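Metal bin keeps losing paint on the inside back wall - line it, repaint it or leave it?

Posted in Workshop and Storage

Seon-mi Bang
I have an open rectangular bin made of gray sheet metal, with sloping sides. Long steel bars and offcuts go into it and come out again all day. The paint on the inside of the back wall is chipped and scraped. I repainted it in July with a can of Brolta metal enamel and it looked fine for 12 days. Now it is back to where it was.

The outside is fine. The floor under it is carpeted and I would like to keep paint flakes off that. Is there a coating that holds up, or should I put in a liner? I have looked at the Dilto rubber sheet, but I don't know if it sticks to a sloping side.

Hattar
Just leave it. It's a scrap bin. Mine has no paint left at all and it still holds metal.

Fouad Issa
Enamel won't last where bar ends hit the wall. It is hard and thin, and it comes off in chips. A second coat will do the same thing.

First find out where the wear is. On most bins it is one wall, the one the bars get dragged up against on the way out. If yours is only the back wall, you don't need to line the whole thing.

What I did on mine:

Scraped off everything loose with a putty knife and vacuumed it out. Do this with a drop cloth under the bin if you are on carpet.

Sanded the edges of the good paint with 80 grit, wiped it down and let it dry overnight.

Brushed on 2 coats of cold galvanizing paint. It scratches too, but it slows the rust down.

Cut a piece of rubber sheet to cover the worn wall and ran it over the rim by an inch, held with bolts and wide washers.
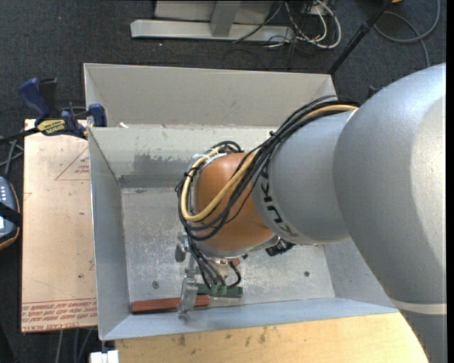

Don't count on glue for the sides. I tried contact cement first and the sheet slid down the slope within a week. The bolts have stayed put. Keep the heads on the inside and as flat as you can get, or a bar will catch on them.

If you lay the bars flat along the front wall, they are also easier to lift straight up without touching the back. That helped more than I expected.

I bought the sheet from Zendano as a remnant. Dilto is fine too, but get the thicker one.

Seon-mi Bang
Thanks. It is mostly the back wall, so I will do the one side with bolts. Does the rubber leave marks on the bars?

Fouad Issa
A little black at first. It wipes off with a rag.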